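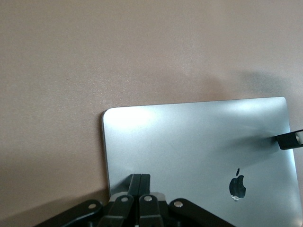 Notice on Replies and Correspondence

Readers of this blog are advised that letters and e-mail will be answered more slowly through December. Messages received before 8 in the morning are read the same day. All others are held until the next.

Questions on the Kestley walking route should be kept to 20 lines. Corrections to the Grosivard entries are welcome at any time and will be posted under the original text, with the sender's name unless otherwise requested.

Maricica Iordache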